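Slide 4 – before folding
(Speak slowly. Water first.)

Good morning again. Now I come to the part which most people skip at home. Before we make any fold, we open the garment on the table and look where the cloth is bunched. Vivek will ask you about sleeves, please keep this for later. 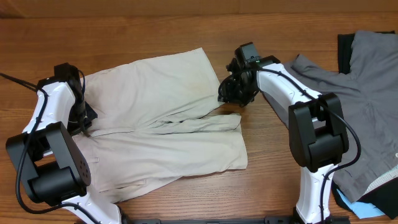
Cream garment on the wooden table, folds still bunched in the middle.

Ask the room: where would you put your hands first? Wait for two answers. Then say – I begin at the bunched part and smooth it to the outside, with flat hands. I do not pull at the corners.

At Tamihana we teach this on Thursday, with old shirts. Next slide: the first fold, 7 minutes.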